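Feveck Opens Demonstration Room in Gralten, Asks Buyers to Hold Off on the Applause

GRALTEN, October - Feveck has started recording hand-guided demonstrations for Kiani, a learning system meant to pick up packed food and set it down somewhere else. The company is not announcing a product. It has 400 recorded demonstrations, and it does not yet know how many of them are any good.

Operators at the Gralten site steer a two-fingered arm through each move while a small camera near the gripper records. Every run is kept, including the fumbled ones, and labeled by a second operator who did not do the driving. 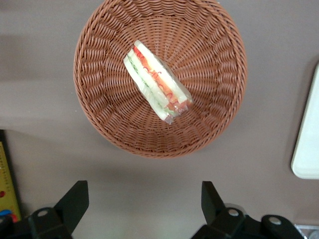 Gripper view from the Kiani recordings: a plastic-wrapped sandwich in a round woven basket.

Wrapped food is an awkward subject. Clear plastic throws back glare, and a sandwich that gets squeezed is a sandwich lost. Feveck has seen plenty of claims in this field that rest on one object, one table and a patient editor, and it would like its own numbers read with the same suspicion.

Of the first 80 demonstrations reviewed, 7 were thrown out for bad labels. Estier, which is paying for part of the work, has asked for a test on baskets and wrappers the system has never been shown. Feveck has agreed and will publish the result, good or bad.

Until then the company is making no claims about speed, cost or staffing. Kiani is not for sale, and there is no waiting list.

Press inquiries: Feveck press desk, Gralten, mornings from 8.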